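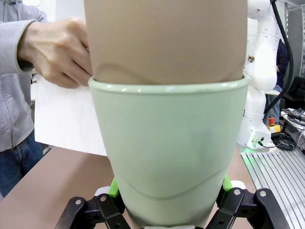

# Fragen und Antworten zur freien Trauung

Schön, dass ihr hier seid! Ich bin Hazem Kamel, freier Redner bei Zetoneo, und ich bekomme von fast jedem Paar dieselben Fragen gestellt (völlig zu Recht, man heiratet ja nicht jede Woche). Fehlt eure, schreibt mir einfach.

## Sind wir nach der freien Trauung rechtlich verheiratet?

Nein, rechtsgültig heiratet man in Deutschland nur im Standesamt. Die freie Trauung ist eine Zeremonie ohne amtliche Wirkung, und gerade deshalb dürft ihr dort fast alles: nachts im Wald, auf Platt, mit Blaskapelle. Die meisten Paare gehen vorher zum Amt, manche am selben Vormittag, andere ein halbes Jahr früher. Umgekehrt geht es auch! Ich frage nicht nach der Urkunde.

## Wann sollten wir uns beim Standesamt anmelden?

Frühestens sechs Monate vor dem Termin. Viele Ämter reservieren auf Nachfrage schon eher, das handhabt jede Gemeinde anders. Fragt auch gleich, welche Unterlagen ihr braucht - vor allem, wenn jemand von euch im Ausland geboren ist oder schon einmal verheiratet war. Da können ein paar Wochen zusammenkommen.

## Wie lange dauert die Zeremonie?

Meistens eine gute halbe Stunde, mit viel Musik auch mal fünfzig Minuten. Bei Kindern in der ersten Reihe plane ich etwas kürzer und freue mich über jeden Zwischenruf.

## Wie lernt ihr uns kennen?

Über zwei Gespräche. Das erste ist kostenlos, geht per Video oder bei uns im Büro, und danach entscheidet ihr in Ruhe. Das zweite ist mein liebstes: Da sitzen wir einen Abend lang zusammen und ihr erzählt, wie das damals alles war, mit dem verpassten Zug und der falschen Telefonnummer und dem ersten Urlaub, bei dem es nur geregnet hat. Bringt Zeit mit und gern etwas zu essen!

## Dürfen wir die Rede vorher lesen?

Das Ablaufpapier bekommt ihr, die Rede selbst bleibt eine Überraschung. Themen, die tabu sind, schreibt ihr mir vorher auf, und die kommen dann auch nicht vor. Trauzeugen dürfen auf Wunsch gegenlesen.

## Können wir religiöse Elemente einbauen?

Aber ja! Ein Segen, eine Sure, ein Psalm, das Gebet, das die Oma immer gesprochen hat - alles schon dabei gewesen, und oft waren das die stillsten und schönsten Minuten. Ich bin kein Geistlicher und spreche deshalb selbst keinen Segen. Ein Familienmitglied kann das übernehmen. Wer kirchlich heiraten möchte, wendet sich bitte an die eigene Gemeinde.

## Müssen wir unser Eheversprechen selbst schreiben?

Müssen nicht. Wer möchte, bekommt von mir einen Fragebogen mit sieben Fragen, aus dem sich fast von allein ein Text ergibt. Eine Minute pro Person reicht völlig. Und wer vor Leuten lieber gar nicht redet, sagt einfach Ja, das ist auch ein Versprechen.

## Wie viele Gäste sind möglich?

So viele, wie der Ort hergibt. Im Gutshof Halás passen 100 Personen in den Innenhof, bei Regen wird es in der Scheune enger. Am Seeufer in Utia ist mehr Platz, dafür ist der Weg von den Parkplätzen für Rollstühle mühsam. Ruft dort bitte vorher an und lasst euch die Zufahrt am Hintereingang zeigen.

## Brauchen wir eine Mikrofonanlage?

Draußen so gut wie immer. Wir arbeiten mit Fornenix zusammen, die Technik ist eine Stunde vor Beginn aufgebaut und wird mit eurem Einzugslied getestet. Schickt die Musik bitte als Datei, am See ist das Netz schwach.

## Was kostet das Ganze?

Unsere Trauungen beginnen bei 1.000 Euro. Darin stecken beide Gespräche, die Rede, die Absprache mit euren Trauzeugen und die Anfahrt im Landkreis. Die Tontechnik rechnet Fornenix getrennt ab. Zweisprachige Zeremonien (Deutsch und Arabisch, sehr gern auch bunt gemischt!) kosten etwas mehr, dafür schreibe ich alles doppelt.

## Und wenn es regnet oder ihr krank werdet?

Für Regen legen wir beim Vorgespräch einen Plan B fest, die Entscheidung fällt am Morgen der Feier. Falle ich aus, springt eine Kollegin oder ein Kollege mit meinem fertigen Manuskript ein.

## Wie erreichen wir euch?

Am besten per Mail, mit Wunschmonat und Ort. Telefonisch klappt es donnerstags ab 17 Uhr. Termine für die neue Saison vergeben wir ab März, und Samstage im Sommer sind schnell weg. Ich freue mich auf eure Geschichten!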